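We use cookies to remember your settings. By staying on this site you accept our cookie policy.

Finding a Voice: How Singers in Our Town Got Started
Project report by Aurelio Carretero

I love singing, so this was the best homework I've had all year! I talked to 14 local singers about their first songs, first shows and first recordings. The longest talk ran 70 minutes – she sang me two verses of her single "Weltitz" over the phone.

Most began in a choir or at home. Only two had paid lessons before their first show, at the Dravora, a cafe with a tiny stage.
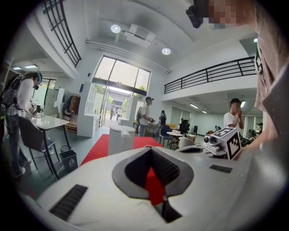
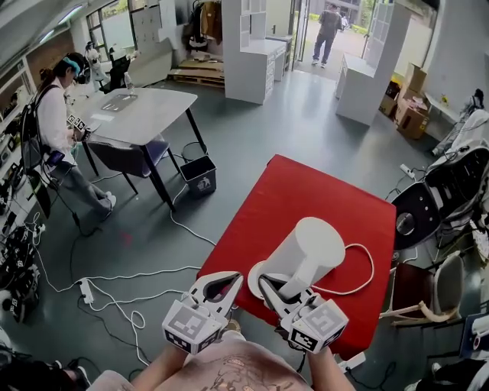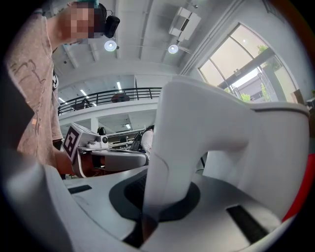 Do you need lessons before you sing in public?
Most of my singers didn't have any. They learned by singing along to records and joining in wherever they could.

The band Keron sold 590 copies of their first CD, all by hand after shows. I'd still like to ask their drummer how they split the money.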